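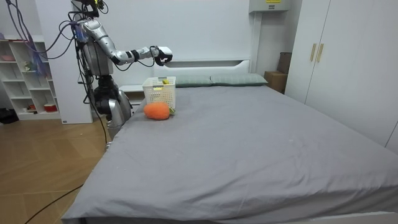

Figure 3. A bedroom with the bed in use as a working surface; a white plastic basket rests on it.

4.2 The bed as a second table

In the first round of interviews we asked the households in Lirnham where they sort and fold their clean clothes. We expected to hear about kitchen tables and ironing boards. The answer given most often was the bed (Figure 3). Of the 11 households in the Lirnham group, nine named the bed as the first place where clean clothes are put down, and the other two named the sofa.

The reasons were mostly practical. A bed is wide and soft, and it has a good height for a person who stands. It is also near to the wardrobe, so the folded things travel only a short way. One mother of three told us that her kitchen table "is never free before nine in the evening", and by then she does not want to fold anything. Another participant, a retired tailor, said he would not put a clean shirt on a table where people eat. We heard this second reason more in the older homes of the Imness group, where the kitchen is also the room for guests.

The use of the bed has one consequence which we did not find in the earlier literature. The work has a fixed end, namely the hour of sleep. Clothes left on a chair can stay there for a week, and in several homes they did. Clothes on the bed must be moved the same night. Some participants valued this and put the clothes there in the morning on purpose, to force themselves. Others simply carried the pile to the chair at bedtime and back to the bed the next day. We call this second habit the returning pile. It was reported in both groups, but in Lirnham it was connected with shift work - people came home late and slept at once.

Dumitrescu's scheme of household surfaces divides them into surfaces for work, for rest and for display. Our material does not fit this scheme very well. The same bed was a surface for rest at night and for work at four in the afternoon, and in two homes in Imness it was also for display, with a good cover that was folded back before any work could begin. We therefore prefer to speak of the hours of a surface, and we return to this term in Section 5.

The diaries support the interviews only in part. Participants wrote down the start and the end of each folding session during March. A typical session in Lirnham took around 60 minutes from the first item to the last, but this includes breaks for telephone calls, for children and for cooking. We did not try to remove the breaks from the total. For the participants they belonged to the task, and one of them wrote "folding and soup" as a single entry on most of the pages.

Padmavathi Nadar, School of Home and Housing Studies, Druner | Contact the author | Back to top

Reader comments

M. says: The returning pile is my whole life. I would like to know if people who live alone do it more often than families. The groups here seem to mix both.

Reply from P. Nadar: Thank you. They are mixed, yes. We had too few single homes to compare, so I did not want to claim anything.

Old Imness resident: My grandmother had the good cover. We were not allowed to sit on it, and folding was done on the floor on a sheet. Did you ask about floors?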